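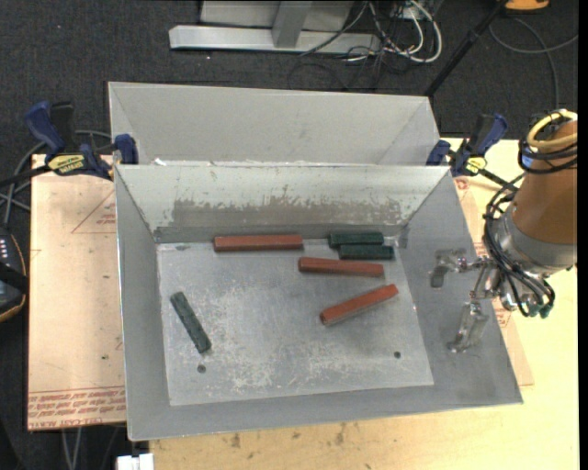 I've been trying to learn Dutch for 16 months now and I reckon I've finally hit the bit where word order makes me want to lie down on the kitchen floor. The vocab is fine, I love the vocab (so many words are just English with a cold!), but the verbs keep wandering off to the end of the sentence and I keep forgetting to go and collect them. My tutor, Anouk Hoekstra, told me to stop thinking in single words and start thinking in chunks, so I've been doing colours: red for verbs, green for everything else. Picture three red bars and three green blocks lying every which way in a metal bin, a couple of the green ones side by side and one off on its own on the left, and you've pretty much got my sentences. All the pieces are in there. Good luck to the listener.

Anyway, I had my first proper phone call last night, with Henk Van Damme, who is Mum's cousin's husband and talks like he's being charged by the minute. I'd written out 62 phrases beforehand and used maybe four of them. He asked what I'd had for tea and I told him, very confidently, that I was a potato. He didn't even pause – just asked if I'd like gravy.

So this arvo I'm back on the flashcards. I've got 400 of them in an old biscuit tin and I'm chucking out every animal I'm never going to talk about (sorry, badger). Separable verbs next week, if I can face them. Has anyone got a decent podcast for this level? Everything I find is either counting to ten or two blokes arguing about pensions at full speed.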